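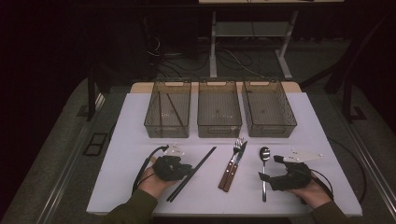

How many usable examples does the project have so far, and is it enough to start training?
We have 42 usable recordings for each of the 3 bin layouts, which is enough for a first training run but short of what we proposed. The shortfall is in the layouts with mixed utensils, and we expect to close it before the end of July.

Progress report: Barnedcombe table-sorting project
Prepared for the Drorkley program office
Period covered: second quarter of the grant

Work done this period

Most of the quarter went into collecting demonstrations of utensil sorting. An operator wearing a gripper on each hand picks up the pieces laid out on the board and places them in the bins, and the recording is saved with the gripper positions and the head camera view. The utensil set is now fixed: chopsticks, fork, table knife and spoon. We dropped the serving pieces listed in the proposal. They were too wide for the bins and would have needed a second set of trays.

The bins are the smoky-brown mesh-sided ones. We tried clear bins in the first weeks and changed after the edge detection in the Ivar software kept losing the rims against the white board. Recordings made with the clear bins have been kept but are not in the count given above.

Operators work in blocks of 15 recordings, then stop to check calibration and swap positions. Starting positions come from a printed sheet, which the operator follows without choosing. During the first month operators chose their own starting positions, and review showed that the spoon nearly always ended up on the right. A model trained on that set would have learned the habit along with the task.

Problems

Chopsticks remain the hardest item. A recording is rejected if a chopstick is dropped off the board or if the pair is separated and only one is placed. Most of our rejected recordings fail for one of those two reasons. Shehu, the shared review tool, did not have a label for a separated pair until midway through the period, so earlier rejections had to be gone through again by hand.

Cable wear on the grippers cost us time. Two cables were replaced and the rest are being checked at the start of each session. We lost 8 working days in total, including the wait for parts. Spares are now kept at Barnedcombe.

Lighting was raised in your comments on the last report. We have added a note of the light setting to every recording. We have not yet collected a full set under bright overhead light, and this is still owed.

Spending

Spending is in line with the plan except for the gripper cables, which were not budgeted. We have covered them from the travel line. No change to the total is requested.

Next period

The first training run will use the existing recordings from all layouts, with one operator's work held back for testing. We will report placement success separately for each utensil, as you asked, so that good results on the fork and spoon do not hide weak results on the chopsticks.

Collection will continue alongside training. The order of work is mixed utensils first, then bright light, then bins set at an angle to the board. If the angled set has to be cut for time, we will tell you before the midyear call.

One decision is needed from your side. The data agreement allows release of the gripper recordings but does not mention the head camera video. Operators' hands and sleeves are visible throughout. Please confirm whether the video can be released under the same terms or needs a separate form.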